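From: Haf Kemeys
To: the club list
Date: 2020-04-07
Subject: Re: June card, is it on or not

Quick one, on my break. Joaquim Frade wrote:

> Heard the June card is off. Can someone confirm? I've got
> two fighters cutting weight and 55 tickets sold already.
> Also who is replacing Gape if the hand isn't right?

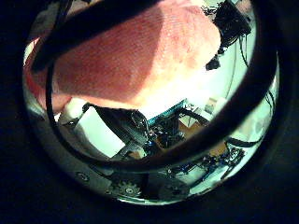
Not off. Not on either. Hall will hold our date but wants 400 dollars to keep it past this month, and Verena is still arguing with them.

Nest's hand: bruised, no break, doctor wants another look before she spars. Kaufmann's gym offered a stand-by at the same weight, 18 fights, decent wrestler.

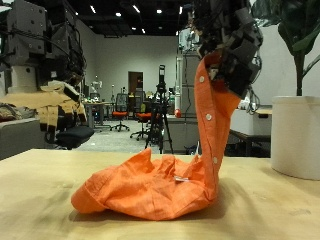
Joaquim, please dont let your two cut yet. No point. Keep them on road work and pads at home if they have someone to hold.

Tickets, all good for the new date if we move. Refunds thru Preno, not at the door.
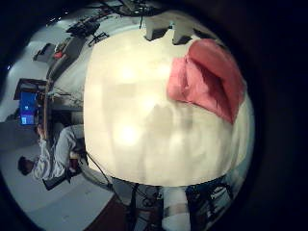
Pink cloth over something white.

Purse money is the bigger problem. We need about 3,000 up front and Momer hasn't signed the sponsor form. Cledwyn is calling them agian tonight. 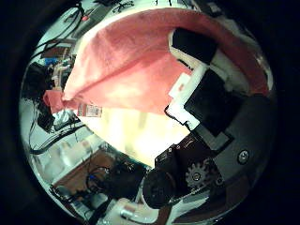

Also medicals. Anyone whose bloodwork runs out before June, tell me now, labs are slow. Send me names and weights, not the whole file.

More when I hear from the hall.

Haf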